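4.2 Comparison of Finger Pads on Soft Packaging

The second part of the study compared two pad sets fitted to the same hand-held gripper linkage. The Mallitz set has a smooth face; the Pinach set has a ridged one. Both were tried on small, light household goods, with an emphasis on items wrapped in thin plastic film, which gave the most trouble in the February pilot at Betancur.

Each pad set was used for 50 grasps per item. Operators were asked to close on the lower part of the item, lift it clear of the surface, hold it, and set it down in a marked area. A grasp was scored as a slip if the item moved against the pads by more than 15 mm during the hold. Grasps that left a visible crease in the wrapper were logged separately and were not scored as failures. The full set of recordings, nearly 3,000 in all, was reviewed by two raters working apart.

The ridged pads slipped less often on film-wrapped items, and the difference was largest for tissue packs. On boxed goods the two sets performed alike. We had expected the ridges to crease soft wrappers more often - they did so only when the operator closed the fingers fully before lifting. Glare on glossy film remained a problem for the wrist camera under both conditions, and the Dreltitz tracker lost the lower edge of the wrapper in a number of recordings. Those recordings were kept for the slip scores but left out of the pose analysis in Section 4.3.

Figure 6. Camera view from the hand-held gripper with ridged pads at the lower sides of a Vinda tissue pack. A second gripper is at left.
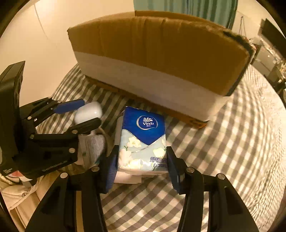
4.3 Pose Analysis

Pose error was computed for the remaining recordings only. The method follows Section 3.

Related items
Mallitz Pads: Wear After 2,000 Cycles
Camera Placement on Hand-Held Grippers
Dreltitz Tracker: Notes on Setup

Shares: 15 | Comments: 2

Copyright Betancur. Contact | Back to top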